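Pinces à main : Vilico suspend une partie de ses collectes après un défaut de serrage

06/07/2022

L'entreprise Vilico a interrompu l'utilisation d'une partie de ses pinces à main instrumentées, à la suite d'un défaut qui empêche les doigts de se rouvrir complètement lorsque la gâchette est relâchée. Deux opérateurs ont été légèrement pincés à la main gauche en tentant de dégager un tissu resté coincé. Aucun arrêt de travail n'a été prescrit.

Les appareils concernés servent à enregistrer des gestes domestiques — plier, ranger, trier du linge — qui sont ensuite utilisés pour l'apprentissage de bras robotisés. L'opérateur tient l'outil à la main et travaille chez des particuliers volontaires, dans leurs chambres, leurs cuisines ou leurs buanderies. Le programme, baptisé Rukosard, est mené à Jestovdale depuis le mois de novembre.

Selon la note transmise aux équipes, le problème vient de l'articulation qui relie les bras de liaison aux doigts. Sur huit appareils contrôlés, les axes de pivot présentaient un jeu supérieur à la tolérance fixée par le fabricant des pièces, l'atelier Petrenko. Quand un tissu épais est saisi de biais, l'un des doigts avance légèrement par rapport à l'autre et le mécanisme se bloque en position presque fermée. L'opérateur doit alors forcer sur la gâchette ou retirer le tissu avec l'autre main, ce que la consigne de sécurité interdit tant que l'outil est sous tension.

Le premier signalement remonte à une séance de rangement de chaussettes. Il avait été classé comme une erreur de manipulation, et l'appareil remis en service le lendemain. Le second cas, survenu sur une serviette de bain, a conduit le responsable de la sécurité à demander un contrôle de l'ensemble du parc. Vilico reconnaît que la première fiche aurait dû entraîner une inspection immédiate.

Le défaut a aussi des conséquences sur les données. Lorsque la pince se bloque, l'enregistrement se poursuit et l'ouverture mesurée ne correspond plus au geste demandé. L'entreprise a retiré 1 000 séquences de sa base, le temps de les relire une à une. Celles où le blocage est visible seront conservées à part, dans un dossier consacré aux pannes, et ne serviront pas à l'apprentissage.

Les séances avec du linge sont les plus touchées. Les objets rigides, comme les boîtes ou les gobelets, n'ont donné lieu à aucun signalement. D'après l'atelier Petrenko, les fibres longues peuvent s'accrocher entre les patins des doigts et la tête des axes, et aggraver un jeu déjà trop important. L'atelier va remplacer les axes par un modèle plus long, maintenu par une rondelle de blocage. Les pièces seront montées gratuitement, mais le délai de livraison n'a pas été communiqué.

Dans l'attente, les équipes continuent de travailler avec les pinces qui ont passé le contrôle. De nouvelles règles s'appliquent : vérification du jeu avant chaque séance, coupure de l'alimentation avant tout dégagement manuel, port d'un gant fin sur la main libre. Les tissus bouclés ou pelucheux doivent être saisis par un bord simple, et les articles roulés en boule dépliés au préalable.

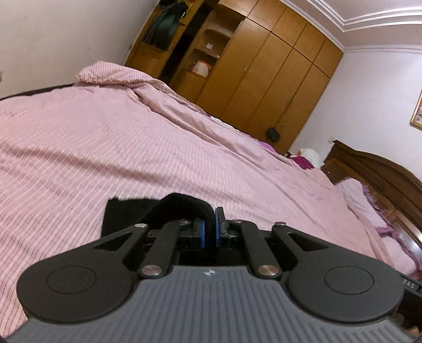 Page 2

Une pince à patins bleus, doigts presque refermés, près d'une pièce de tissu noir sur un lit.

Les foyers qui participent au programme ont été avertis par courrier. Ils peuvent reporter leur séance sans perdre l'indemnité prévue. Vilico précise que les occupants ne manipulent jamais l'outil et qu'aucun dégât n'a été constaté dans les logements, hormis quelques fils tirés sur un dessus-de-lit, dont le remplacement a été proposé.

Les deux opérateurs blessés ont repris leur activité sur des tâches sans textile. Leurs représentants demandent que chaque blocage, même bref, fasse désormais l'objet d'une fiche et que l'appareil soit mis de côté jusqu'à la lecture de celle-ci. La direction a accepté le principe de la fiche. Elle n'a pas encore répondu sur la mise à l'écart systématique, qui réduirait le nombre de pinces disponibles pendant les périodes chargées.

Les appareils retirés du service sont entreposés dans les locaux de Vilico à Jestovdale, où ils seront démontés par l'atelier Petrenko.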